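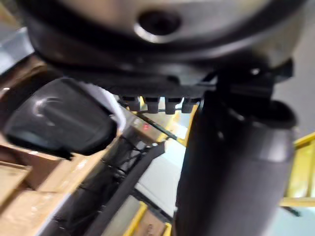
Grindness: your questions

We get a lot of the same questions about the programme, so the main ones are answered on this page. It was last checked in January, before the new series started.

What is Grindness?
Grindness is a reality series set on the island of the same name. A group of strangers runs the island's old hotel for one season, takes paying guests and votes each week on who leaves. It is made by Lumarus.

How many series are there?
There are 6, counting the one now showing. The first was shorter than the rest. Every series since has had 11 episodes, plus a reunion programme filmed in Prastow.

How are people chosen?
You fill in a form and send a short video. For the current series 1,137 people applied. A shortlist is asked to a day of interviews in Prastow, and the last names are settled after a medical and a reference check. You have to be 21 or over on the first day of filming. Former cast members can't apply again, though two have come back as guests at the hotel.
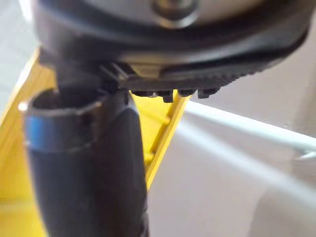 Underside of the gripper, with its row of four teeth.

Do the cast get paid?
Yes, they get a weekly allowance to cover lost earnings, and it is the same for everyone. The winner gets the prize money on top. Tips left by hotel guests go into a shared pot, and what happens to that pot has caused more rows than anything else on the programme.

Is it scripted?
No. The producers set the weekly tasks and decide which guests arrive and when, but the cast aren't given lines. Some short bits are filmed again when the sound is poor, mostly people walking through doors or coming off the ferry. Votes are only ever filmed once.

Why did the vote move to Thursday?
The ferry timetable changed. Whoever is voted off leaves on the next morning's boat, and the old day would have meant keeping them on the island over the weekend.

Are the guests real?
Most are members of the public who have booked in the usual way at a reduced rate. They know they will be filmed and sign a form when they book. A few each series are invited by Lumarus, for instance a hotel inspector.
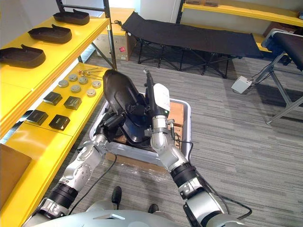
Where can I watch old series?
All of them are on Skoryk, apart from the first reunion, which is missing because of a music rights problem. Subtitles are there from series two onwards. Skoryk puts new episodes up at 10 pm, straight after they go out.

Can I visit the hotel?
You can walk past it on the coast path but it is closed to visitors while filming is on. Outside those months it opens for lunches. Ring before you cross, as the kitchen shuts in bad weather.

Was the series four vote counted wrongly?
We are asked this one every year. The tally shown on screen had a mistake in it, but the count itself was right and the result stood. The version on Skoryk has the corrected graphic.

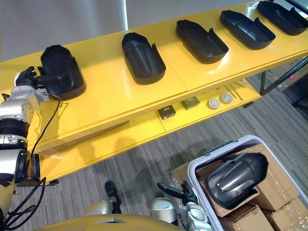
One viewer wrote to say that the corrected graphic still leaves out the tie-break, so it looks as though the vote ended level. That is a fair point. The tie-break was won by one vote and is only mentioned in the reunion.

How do I send in a question?
Use the contact form. We can't pass on letters or gifts to the cast, and we can't tell you who leaves next.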